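Learning to write letters again

11/17/19

I bought stamps last week. A whole book of them, second class, and the woman behind the counter in Wastcombe asked if I was doing my Christmas cards early. I said no, I was writing letters, and she looked at me as if I'd said I was taking up jousting.

It started with Ximena Ledesma. We shared a house years ago, the damp one on Gekgate with the bath in the kitchen, and when she moved away we promised to write. For a bit we did. Then we both got mobiles, and then we both got better mobiles, and in the end we'd drifted into sending each other a thumbs up every few months. I love her dearly and I could not have told you what her kitchen looked like or whether she still hated her job.

So in September a proper envelope came through the door, with my name on it in that awful slanty handwriting, and inside were four sides of paper. She'd changed jobs! She'd had shingles! She'd fallen out with her neighbour over a hedge and made it up again over a dead fox. I read it standing in the hall with my coat on, then I made a tea and read it again.

Writing back took me 9 days. Some of that was plain laziness but mostly my hand hurt. I hadn't written more than a shopping list since I don't know when, and by the bottom of the first page my writing had gone to pieces and I had a dent in my finger. I also kept wanting to delete things. You get halfway into a sentence about your sister and realise it's going to sound mean, and there it is in ink, so you have to steer it somewhere kinder before you reach the full stop. (I managed it. I think.)

What I've settled on is writing in bits. Half a page before work, another bit after tea, and I just put a little line across when I've stopped and started. Ximena says she likes the lines, she can tell when I've been interrupted by my mood changing. I do it at the big white table and clear everything off first, or I end up reading the back of a cereal packet.

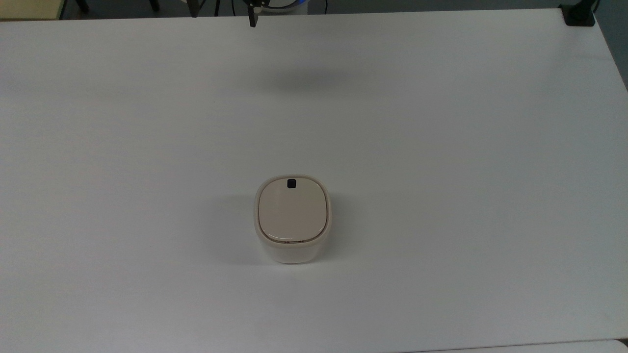 The little cream box on the big table.

Paper matters more than I thought it would. I began with a pad from the supermarket and the ink went straight through, so you could only use one side. Then I got a box of 500 sheets from Becerra, the stationer's up the hill, which is far too many for one person with two correspondents, but it was the cheapest way to buy the nice stuff. It's a bit creamy and a bit rough and my pen likes it. The pen was 99p. I've tried a fountain pen and I am not a fountain pen person, I had blue cuffs for a week.

My second correspondent is Leobardo Varela, who used to teach me evening-class Spanish and now lives out at Praltside with no signal to speak of. I wrote to him in Spanish as a sort of dare to myself. He wrote back very warmly and enclosed my own letter with the corrections marked in red - more than 10 of them on the first page. I laughed until I had to sit down. I've sent him another and been much more careful with my past tenses.

I don't want to be a bore about all this. I still text people, I still send the thumbs up. But I've noticed I save things up now. Something daft happens on the bus and I think, that's one for Ximena, and I hang on to it for days instead of firing it off and forgetting it.

Next letter has to go before the December rush, and I still haven't answered her question about the bath in the kitchen, namely which of us it was who left the sausages in it. It was her. I'm putting it in ink.

Contact me | © 2019 All words my own | Back to top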